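Folding Participants -- T-Shirts and Small Cloths
Ruvness, Bloxham site
Posted Dec 30, 2021
Reference 1256

Ruvness is taking on 11 paid participants for a study of how people fold everyday clothing on a wide, cloth-covered surface. The work belongs to Pliren, our garment handling project. It consists mainly of spreading, flattening and folding short-sleeved T-shirts, one at a time, in an order set out on a printed sheet. Experience in retail, laundry or hotel work is useful but is not required.

The work surface

The study uses a broad surface with a gray-green fabric cover, set up in a large open room with a polished concrete floor. A gray padded panel stands along one side. The cover is held with clips and must be pulled tight again if it creeps during a session. A loose cover bunches under the shirt and changes the fold, and any fold made on a bunched cover has to be repeated. 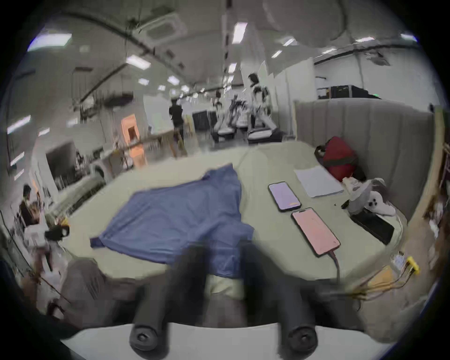

Participants stand on the open side and work inward. Personal items go on the shelf by the door before the session begins. Items already on the surface when you arrive, including phones, paper and cables, stay where they are unless the session lead moves them. The shirt should be kept clear of them at every stage. If a sleeve lands on something, lift the sleeve and lay it down again.

What the work involves

Each cycle starts with a crumpled shirt. The participant finds the collar, turns the shirt so that the collar points the right way, opens out both sleeves and smooths the body from the middle toward the hems. The fold sequence then follows:

1. Left side to the center line, sleeve turned back.
2. Right side to the center line, sleeve turned back.
3. Bottom hem up to the collar.
4. One further fold, if the sheet calls for it.

The finished shirt is left in place until the session lead has checked the edges. It is then shaken out, dropped and started again. All folding is done with the hand-held grippers supplied, one in each hand. Bare hands are used only for resetting the shirt between cycles. Most people find the collar the slowest part, and the pace in the first session is expected to be low. 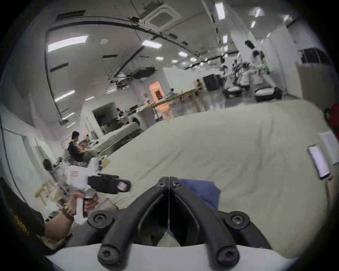
Do I need to bring my own shirts?
All garments are supplied, washed without fabric softener and sorted by size before each session. Please do not bring clothing of your own to fold, as the fabric weights have been chosen in advance.

Sessions are held on weekdays, morning or afternoon. Each participant attends 11 sessions, and we ask that you finish all of them before the end of June. A missed session can be moved once. After a second missed session the place is offered to the next person on the waiting list.

Pay is $456 for the full set of sessions, sent by bank transfer after the last one. Participants who withdraw early are paid for the sessions they completed. Parking is free -- register your plate at the front desk.

Requirements

You must be 18 or older and able to stand for most of a session, with short seated breaks. You need steady use of both hands and both wrists. Tell us in your application about any past wrist or shoulder injury; it does not rule you out, but we may shorten your sessions. Close-fitting cuffs are preferred, as wide ones drag on the cloth. Closed shoes are required on the concrete floor.

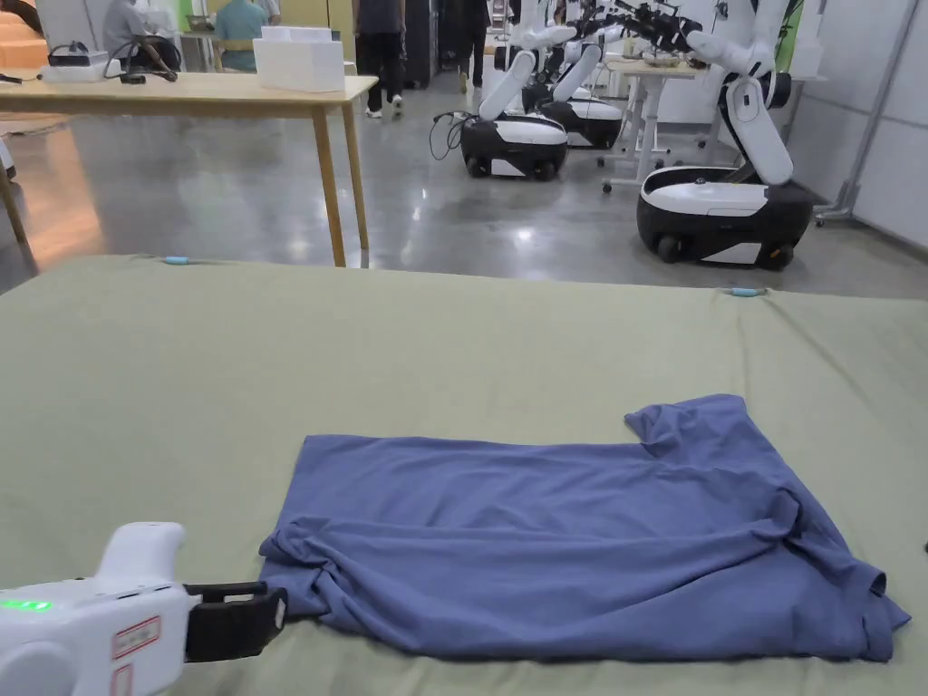
Other groups use the same room, so expect people walking through and some talk from the desks. Keep to the area next to your own work surface and do not handle equipment belonging to other groups. Restrooms and a drinking fountain are in the corridor outside.

A short briefing comes before the first session. It covers the fold sequence, the reset, and the words we use for the parts of a shirt: collar, shoulder seam, side seam, hem. Questions about the sequence are best raised then. The sheet is not changed partway through a set.

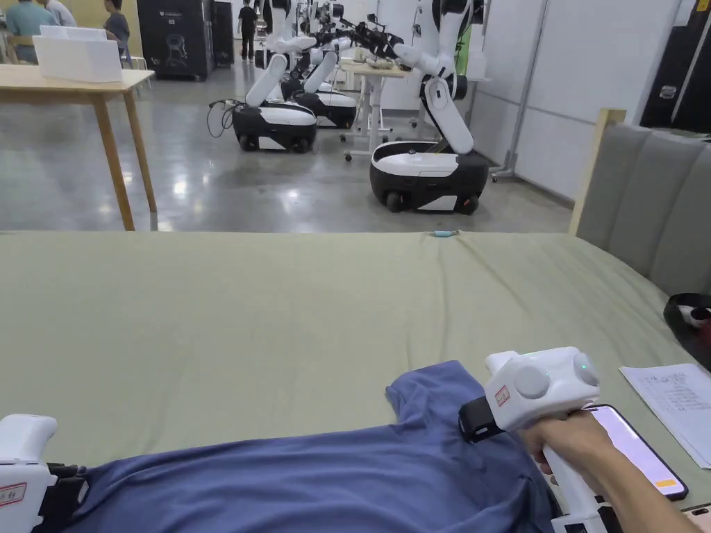
4 min read

How to apply

Write to Kirsty Heywood, participant coordinator, through the contact form on the Ruvness site. Put reference 1256 in the subject line. Include your name, a daytime phone number, the weekdays you can attend and which hand you write with. A résumé is not needed.

Selected applicants will be invited to a short trial with Gareth Marsden, who runs the sessions. The trial consists of three folds and a reset, and is unpaid. Those who took part in the earlier Plusard towel study may apply again and can skip the trial, but must attend the briefing.

Applications stay open until all places are filled.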